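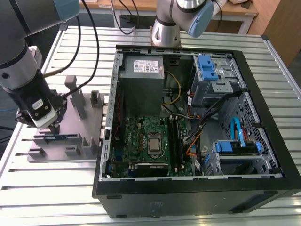 Page last changed: 30 August 2025

So the tomatoes. I know I said I wasn't going to write about the tomatoes again, but I went out this morning in my robe with my coffee and there they were, split right down the sides, every single one of the big ones on the fence side. We had that dry stretch and then all that rain in one night, and I guess they drank it all at once and popped. I picked what I could save and it filled the blue colander and both mixing bowls (and my robe pockets, which I regret).

Called Caroline, who was no help at all because she was laughing. Caroline Kioko has grown tomatoes in Verkthorpe for as long as I've known her and hers never split, or so she claims. She says I should've picked them a little early and let them finish on the windowsill. Well, great! Next year! She did say to make sauce today and not tomorrow, so that was my whole day decided before I'd even had toast.

I'd planned to do the hall closet. The closet can wait.

Sauce, for my own memory, because I never write it down and then I'm mad at myself: I did NOT peel them this time. Cut out the bad parts, halved everything, put it all on two sheet pans with onions and a whole head of garlic and way too much olive oil, and roasted it at 400 for 60 minutes. Then ran it through Grandma's food mill, the one with the wobbly handle. It made six jars, plus a bowl that I ate standing up with the heel of the bread. Needs more salt than you think. The carrots I put in last June (the test batch with the store tomatoes) were a mistake and I left them out.

Ran out of lids halfway through, naturally. Drove over to Brullum for more and got stuck behind a tractor the whole way, and then the store had moved everything around again so canning stuff is now next to the dog beds. Came to 307 steps from the car and back, says my watch, which seems like it should be more considering how long I wandered.
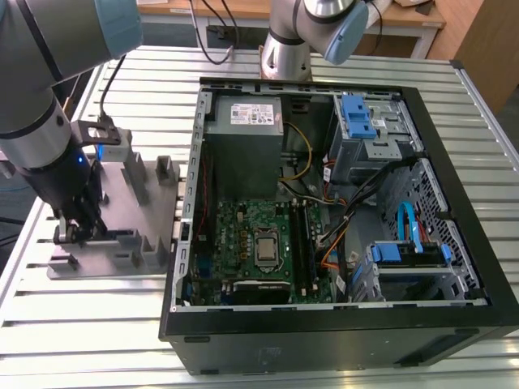
Gripper, bracket and fixture plate, next to the computer

Lu was waiting on the porch when I got home, yelling like she hadn't been fed since spring. She's nine pounds of cat and all of it is mouth. She got a little chicken. She then sat in the lid bag.

The afternoon went sort of sideways after that. I washed the food mill, which takes longer than using it, and then I sat down for one minute and read four chapters of the Pretari book. It's picking up now that the sister is back from the coast! I still don't trust the doctor. Caroline has finished it and keeps saying "just wait" in this very smug voice, so I've told her she isn't allowed to bring it up until I'm done.

Around five it clouded over again and I pulled the rest of the pinks off the vine and lined them up on the kitchen windowsill, like I was told. They look kind of nice there. Lu has already knocked one into the sink.

Tomorrow: jars to Caroline (two, maybe three if she's nice), call about the gutter, hall closet.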